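Bratarach旧物整理开放日,逛了整整一天(附交通和吃饭)

2/17/20

去年十月去的,拖到现在才写,照片一直躺在电脑里,前两天清硬盘翻出来,看着看着又想起好多细节,干脆一口气写掉。会有点长,想直接看交通和门票的请拉到最后一段。

先交代一下这是个什么活动。Bratarach是城东头一片老厂区,早年间做纺织的,后来车间陆续搬走,空出来的楼就租给各种小店小工作室。每年秋天他们会搞一次开放日,整个院子的门都打开,随便进随便看,有些地方还能上手。我去年被朋友安利了好几次,说里面有一家叫Choo的整理工作室特别值得看,还有一家给酒店洗床品的Astus,平时是绝对不让外人进车间的,只有这天可以跟着走一圈。我对洗衣服叠衣服这种事有种莫名的热情(家里人都说我病得不轻),所以一听就订了票。

路上

从市里过去坐357路,终点站前一站下,票价8块,比我想的贵一点,但是车很空,一路有座。车开出环路以后两边全是卖瓷砖和门窗的铺子,招牌一个比一个大,我前排的大姐抱着一盆很高的龟背竹,叶子一直往我脸上扫,她每到一站就回头跟我说一次不好意思,说到后来我们俩都笑了。

下车以后要往回走一小段,过一个铁路桥洞,桥洞里墙上刷了红箭头,写着Bratarach。箭头刷得很随性,有一个居然指着天花板。我跟着前面一家三口走,结果他们是去隔壁院子修车的,白白多绕了一圈。正确的走法是出桥洞立刻右拐,看到一个绿色的大铁门就是。

门口领一张纸,正面是平面图,反面是各家的时间表。图画得挺可爱的,就是比例完全不对,图上紧挨着的两栋楼走过去要好几分钟。我拿圆珠笔在上面圈了三家:上午Choo,下午Astus,中间有空就去布料市集Grirnance转转。后来证明这个顺序排得还可以,唯一的毛病是中午吃饭没地方插进去,这个后面再说。

院子里面

进门是一条很宽的水泥路,两边的梧桐叶子刚开始黄。老厂房的窗户特别高,玻璃一格一格的,有的换过,颜色深浅不一样,太阳照过来地上就是一块一块不同的亮。我在那儿站着拍了半天窗户,一张都没拍好。

路边有人支了小桌子卖扣子,论勺卖,一勺随便舀。我舀了一勺,回家倒出来全是灰色的衬衫扣,也不知道是手气还是那一盆本来就这样。旁边一个小姑娘舀到一颗小鸭子形状的,高兴得一路举着跑。我承认我嫉妒了。

再往里走有一栋楼在放缝纫机的声音,我以为是录音,凑到窗口看才知道里面真有人在踩,是在改裤脚,排队的人手里都拎着裤子。早知道我也带两条来了!明年去的朋友记得,改裤脚是现场立等可取的,我问了价钱,比我家楼下便宜。

Choo在院子最里面那栋的二楼,楼梯很陡,扶手是铁管的,刷了很厚的漆,摸上去一坨一坨。楼梯拐角贴着一张手写的纸:"请慢慢上,上面没有东西会跑掉"。

Choo,二楼

主理人叫钟玉兰,名片上的拼写是Yuk-lan Chung,大家都叫她玉兰姐。她嗓门很大,人还在里屋,声音已经到楼梯口了:"鞋子不用脱!包可以放地上!"

我以前看过一些整理收纳的店,都收拾得像样板间,进去以后手都不知道往哪里放。Choo完全是另外一种路子。玉兰姐的想法是,来学整理的人家里都是乱的,那教室就应该有点家里的样子,所以她直接拿一套正在安顿的屋子当课堂,箱子开着就开着,东西搭着就搭着,大家进来先看,先动手,再慢慢讲。

我特别喜欢这一点。说真的我家搬进来第三年还有两个箱子没拆,看到那种白得发光的收纳柜只会觉得自己没救了,但是看到人家墙边也靠着纸板、纸板上也搭着毛巾,心里一下子就松了。

屋里那面墙是弯的,白色,转过来像个圆柱子的边,我估计是老厂房改造的时候包了什么管道进去。弯墙最难摆家具,玉兰姐说她试过把柜子顶着墙放,后面永远有一个三角形的缝,掉进去的东西要拿衣架勾。现在她不摆了。左边那台灰色的大家伙还裹着透明塑料膜,看样子是洗衣机,正面贴着蓝边的产品贴纸,膜没撕。我旁边一位阿姨看了以后非常认同,说她家的电器膜也从来不撕,撕了心疼。我妈也是这一派的,我家冰箱的膜是到第五年自己卷边掉下来的。

旁边立着一块很高的棕色纸板,上头搭了一条浅蓝绿色的毛巾和一条长长的黑布,黑布的一头垂下来。我当时还跟阿姨讨论,纸板这么搭东西会不会倒,阿姨说她家阳台就是这么搭的,搭了好多年。地上一个敞口纸箱,边上还有些零零碎碎的日用品,小瓶子啊塑料包装啊,有个袋子上印着蓝字"BLU"。这些东西我家全有,连摆的样子都差不多,哈哈。

不过整间屋子里最抢眼的,还是那块豹纹布。屋里别的颜色都很安静,灰的白的棕的,就它一块,棕底黑花,走到哪里眼睛都会被它拽回去。我一进门就盯上了,心想等下要是能挑,我一定挑它。

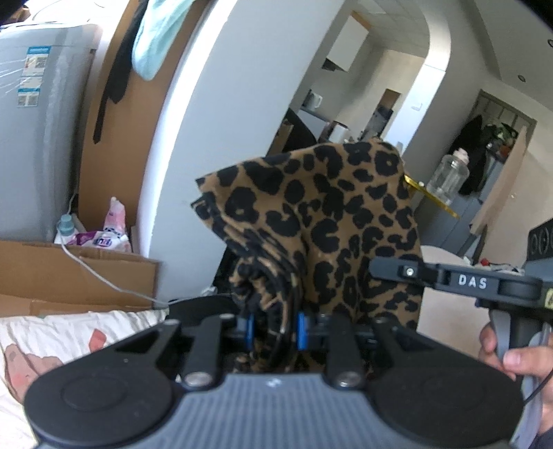
玉兰姐讲箱子

开场大概讲了一刻钟,没有幻灯片,也没有讲义,她就靠在桌边上讲箱子。她说搬家的人最喜欢买那种全新的、尺寸一样的纸箱,摞起来整整齐齐,拍照好看,可是到了新家以后就拆不动了,每一个都长一样,谁也不想先开哪个。她自己搬家用的是超市要来的杂箱,装厨房的就用水果箱,装毛巾的就用装纸巾的箱,看外面就大概知道里面。

有人问那要不要在箱子上写字。她说要写,但是别写"杂物"。她说她见过一家人,写了"杂物"的箱子有一整面墙,大家都笑,我没笑出来,我家那两个没拆的箱子上写的就是"杂物2"和"杂物3"。杂物1我至今不知道在哪里。

然后她讲箱子打开以后的事。她的习惯是箱盖往外折平,不剪掉,这样拿东西的时候手不会被盖子刮到,用完了翻回来还是个箱子。我以前都是一刀把盖子割掉的,割完以后箱子软塌塌的,过两天就歪了。回来我就改了,真的好用很多。

还有一个小窍门,先拆布,后拆硬东西。毛巾、床单、衣服先拿出来,找个地方搭着摊着都行,这样屋子里先有软的东西,后面拆碗啊瓶子啊有地方垫。她讲到这里顺手拍了拍旁边的椅背,说椅子不要舍不得,搬家那几天椅子就是拿来搭衣服的,坐地上就好了。

阿姨又发言了,说她家的椅子十几年了都是拿来搭衣服的。玉兰姐说那您家一直在搬家。全屋笑翻。

讲完以后有一段自由提问,问得五花八门,有人问羽绒服怎么办,有人问前男友的毛衣怎么办(玉兰姐:洗了再想),还有个大叔很认真地问,他收藏了一屋子的纸袋,太太要扔,能不能从专业角度帮他说句话。玉兰姐问他有多少个,他想了想说没数过。她说那这句话我不能帮你说。大叔很失望地坐回去了,过了一会儿我看见他把Choo发资料的纸袋叠好放进了包里。

申老师的叠布课

后半场换老师,申俊英,英文写Joon-young Shin,韩国人,中文讲得特别好,只有说到数字的时候会停一下。他以前在酒店做客房,后来专门教人叠床品和衣服,讲话很轻很慢,跟玉兰姐一静一闹,搭在一起很有意思。

这一段的时长是60分钟,纸上写得明明白白,实际上超了好多,因为大家都不肯走。

他一上来就说,今天不教叠T恤,网上教叠T恤的够多了。今天教三样东西:大块的软布、厚的黑衣服、还有摊开来的时候底下应该垫什么。我一听就坐直了,大块软布正是我的死穴。我家有条很薄的盖毯,每次叠完都像一团发过头的面。

先讲底下垫什么。他说很多人喜欢在光板桌面上叠,觉得平,好用力,可是软布在光面上会滑,你拉这边那边就跟着跑。他习惯先铺一条床单,皱一点没有关系,布和布之间会咬住。当时那条印花的白床单就是这么皱巴巴地铺着,我手痒很想给它抻平,忍住了。申老师好像看出来了,走过来很温和地讲:"这条先不要管它。"

然后是找角。这个我得多写两句,因为对我帮助太大了。以前我拿到一块大布,都是先找边,捏着边抖,抖开了再对折。申老师的办法是先找角,找到一个角就把它放下来,摊在床单上,不要拎在手里。再找离它最远的那个角,轻轻往外带,带到自己停住为止。剩下的角基本上就会自己出来。他管这个叫"让布先躺下"。

我分到的就是豹纹布!(前面说了我盯了它一上午,分组的时候我几乎是小跑过去的,一点都没有成年人的样子。)

豹纹的布叠起来有一个纯色布没有的麻烦,就是看不出褶子。那些圆圈、断开的圈、实心的点,花花的一大片,褶子藏在里面跟没有一样,你以为平了,手一摸,里面还有道坎。申老师说花布要用手背去摸,手心太热太软,分不出来。我照着做了,用手背从中间往外推,果然推出来好几道。还有一点很有意思,这块布的花纹摊开来看有大有小,有的地方点子又小又密,有的地方大得多,摆好以后自己就有个方向。我和同组的姑娘为了哪头朝上争了半天,她说小点子朝上,像山顶,我说大花朝上,霸气。最后听了她的。

同组姑娘学服装的,手很快,边弄边给我讲豹纹和别的斑纹怎么分,讲得头头是道,什么中间颜色深一点就是哪种,圈里面有点又是哪种,我当时嗯嗯嗯全听懂了,走出门就忘得一干二净。

厚黑衣服那部分也值得记一下。申老师讲黑衣服叠好以后最容易沾毛,尤其跟浅色的东西放一起,所以他叠黑的都是里子朝外,厚的不要折太多下,折到能立住就停手。同一条床单上,他让我们把折好的黑衣服放在花布旁边,对比着看,一个厚一个薄,一个要少折一个要多摸。纸箱就在后头开着口,还有一块很亮的松石绿的布,跟豹纹放一块儿看居然挺搭的,同组姑娘立刻掏出本子把这个配色记下来了。

我问申老师,家里没有这么大的地方铺床单怎么办。他说床上。我说床上有猫。他想了很久,说那就等猫走了再叠。

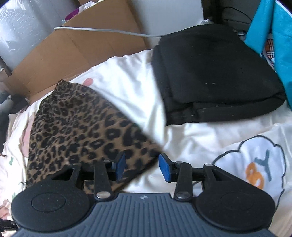 中午没饭吃

前面说过,时间表排得太满,中午就尴尬了。Choo超时结束,Astus的参观又快开始,中间只剩一点点空。院子里吃的东西不多,一家卖咖啡和司康的排队排到了路中间,一家卖汤面的挂着牌子说卖完了。我在门口站了一会儿,闻着人家锅里剩下的汤味,特别委屈。

最后是在卖扣子的小桌旁边买到了一个饭团,阿婆自己做的,里面是咸菜和肉松,用保鲜膜裹着。特别好吃!我应该买两个的。阿婆一边卖饭团一边帮隔壁看扣子摊,有人来舀扣子,她就喊一声"自己舀,别用饭团那个勺"。

吃饭团的时候又碰到上午那位阿姨,她坐在花坛边上,从包里掏出保温杯、橘子、一盒切好的苹果,还有一块垫屁股的小毯子。这才是有经验的人。她分了我半个橘子,跟我说她每年都来,前几年是来看厂房的,她姐姐年轻的时候就在这里上班,三班倒,夜班下来天都亮了,两个人约在桥洞底下吃早饭。她指给我看哪栋是以前的食堂,哪栋是浴室。食堂那栋现在是做陶艺的,浴室那栋锁着。她说浴室里的瓷砖是浅绿色的,她小时候跟着姐姐去洗过澡,水特别大,冲得人站不稳。

我本来只想坐五分钟,听着听着差点误了下午那场。

Astus的洗涤车间

Astus要提前登记,门口给每个人发一双鞋套和一个小牌牌,手机可以带,但是车间里面不让拍,所以这一段没有照片,只能靠嘴讲。

带队的是个年轻小伙子,戴着眼镜,一紧张就推眼镜,整场下来眼镜推了无数次。他先领我们到收货的地方,一车一车的布草堆得比人还高,白的,全是白的。他说那天上午进来的床单是1056条,还没算枕套和毛巾,我们一群人很给面子地"哇"了一声,他明显放松了。

第一步是分拣。我以为分拣就是按大小分,他们分得比我想的细多了,按酒店分,按有没有污渍分,污渍还要再分是油的还是茶的还是口红的。分拣台旁边有个师傅,手一翻就知道是什么,抬手一丢,进哪个筐连看都不看。我站在那儿看了好久,小伙子来催了我两次。

洗的那部分反而没有太多可看的,大机器轰隆隆转,圆窗子里面白花花一片,跟家里的差不多,只是大了好多好多倍。里面又热又潮,我的眼镜一进去就糊了,跟小伙子一样开始不停地推。他很得意地让我们摸刚从脱水机里出来的床单,真的没多少水,比我家甩完的干多了。

最精彩的是熨烫。两个人站在机器一头,一人捏一个角,往上一送,床单就被吃进去了,另一头出来平得像一张纸。送的动作特别快,手腕一抖,布就展开了,跟申老师那个慢悠悠的"让布先躺下"完全是两个世界。我问送布的大姐,最难的是什么。她说最难的是被套,里面总有东西,袜子啊,发圈啊,有一次是一整套睡衣。她讲话的时候手一直没停,我在旁边连她的节奏都看不清。

墙边有个透明的大罐子,专门放从布草里掏出来的小东西,满满的,袜子最多,还有房卡、勺子、一个很小的毛绒兔子。小伙子说酒店来问就还给人家,没人问的就先放罐子里。我对那只兔子念念不忘,到现在偶尔还会想起来,不知道有没有人来领。

出来的时候每人送一条小方巾,很厚,洗得很硬挺的那种酒店味道。我拿回家洗了一次就变软了,味道也没了。我猜是水的问题,也可能是我家洗衣液放太多,申老师要是知道了大概会叹气。

Grirnance布料市集

下午剩下来的时间都给了Grirnance。这是个布料市集,平时在网上卖,开放日就把货拉到一个长长的棚子底下摆出来,论斤的、论米的都有。我本来发过誓什么都不买,家里的布已经可以开店了。

棚子里光线不太好,颜色看不准,买布的人都抱着布往外跑,跑到太阳底下看一眼再跑回来。我也跟着跑了好几趟。有一块墨绿的灯芯绒,在棚子里看着很高级,到外面一看发黄,我就放下了,刚放下就被后面的人抱走了,我又立刻觉得它很好看。逛市集就是这样,没救。

毛圈布那一摊我待得最久。上午看了那条浅蓝绿色的毛巾以后我就一直想找差不多的颜色,卖家拿出来三四种给我比,有的偏蓝有的偏绿,我拿不定主意,卖家也不催,坐在小凳子上嗑瓜子。最后我买了偏绿的那种,回家裁了两条擦手巾,锁边锁得歪歪扭扭的,挂在厨房里,我先生说像幼儿园的手工。

豹纹的也有!我看到的时候心里咯噔一下,有一整卷,比上午那块厚,花纹大小很匀,全都一个样。我摸来摸去,还用手背摸(学以致用),卖家看我的眼神有点奇怪。犹豫了半天没有买,总觉得不如上午那块好看,那块的花有大有小,看着活一点。

在棚子尽头又碰到了同组的服装姑娘,她抱着一大捆松石绿的棉布,脖子上还挂着一条豹纹的零头布,见到我就大喊:"你看!真的搭!"她打算做一条外面绿里面豹纹的裙子,问我会不会太夸张,我说不会,我说你做好了一定要发给我看。后来她真的发了,过年前发的,裙子超级漂亮,走路的时候里面的豹纹会闪一下。

棚子旁边还有个换布角,自己带一块去就能换一块走。我翻遍了包只有一块擦眼镜的布,没好意思拿出来。

傍晚回Choo拿伞

走之前才发现伞忘在Choo了,又爬了一趟那个陡楼梯。参观的人都走得差不多了,玉兰姐和申老师坐在那儿吃橘子(阿姨给的,她一定是把橘子发遍了整个院子)。我的伞挂在门把手上,上面已经贴好了一张小纸条:"伞,蓝的,上午那位抢豹纹的"。

……原来大家都看见了。

玉兰姐留我喝了杯茶,问我回去打算先收拾哪里。我说那两个杂物箱。她说别,先收拾一个抽屉,小的,收拾完了就去吃饭。申老师在旁边补充说,抽屉里要是有布,先拿出来。

我问她明年还办不办。她说房租不涨就办,涨了也办,办小一点。然后又问我,觉得上午讲箱子那段是不是太长了,有个小朋友睡着了。我说没有没有,特别好,就是中间能不能空出吃饭的时间来。她拿了支笔当场写在手心里。

下楼的时候天已经有点暗了,院子里亮了灯,改裤脚那家还有人在等,机器还在响。卖扣子的收摊了,地上掉了几颗,我捡了一颗红的。

回来以后

说说到底有没有用。抽屉收拾了,第二天就收拾的,是厨房放保鲜袋那个,里面翻出来三个开瓶器和一把不知道开哪里的钥匙。箱子盖不割了,往外折平,前面讲过。那条薄盖毯现在能叠出四个角,我先生第一次看到的时候以为是新买的。

杂物2也拆了,里面是一箱子数据线和我大学时候的围巾。围巾洗了洗,还能戴。杂物3还没动。

叠大块布的时候我一直用申老师的方法,在床上铺一条旧床单,皱着也不管,找角,放下,再找对角。猫每次都来,每次都躺在正中间,所以我叠毯子的总时长要比别人长一些。我后来给申老师写过一封邮件问这个问题,他很认真地回了我,说可以在旁边再铺一块小一点的布给猫。试过了,猫不去。

有几个读者之前在评论里问过我,这种活动带小孩合不合适。我那天看到的小孩不少,扣子摊和布料棚都很适合他们,Choo的楼梯陡,要牵着走,Astus太小的不让进,具体的年龄线我没记住,去之前打电话问一下比较好。推婴儿车的话院子里的路没问题,上楼就比较惨了,我看到一位爸爸一个人扛着车上二楼,到了以后一句话都说不出来,玉兰姐给他搬了把椅子。

实用信息

怎么去:357路,终点前一站下,往回走,过铁路桥洞右拐,绿色大铁门。别跟着修车的走。末班车收得早,回去的时候留意站牌,我那天差一点点就没赶上,跑得饭团都要颠出来了。

票:院子免费进,Choo的课和Astus的参观要提前报名,Choo的名额少,开放报名当天就得去抢。Grirnance不用报,直接逛。

吃:自己带!咖啡店的队很长,汤面会卖完,阿婆的饭团中午以后就看运气了,我旁边那位阿姨的保温杯加橘子方案值得抄。

穿:洗涤车间里非常热,外面又凉,穿容易脱的。鞋底别太滑,Choo那个楼梯的漆很厚,下雨天估计更难走。

带:一支笔(平面图上做记号用),一个大布袋,要改的裤子,一块可以拿去换的布。还有伞,带了记得拿回来。

玉兰姐说下一次的时间定了会先贴在楼梯拐角那张纸旁边,网上要晚几天。我拜托了改裤脚的师傅看到就给我发个消息,他答应了,收到以后我会更新在这篇的评论里。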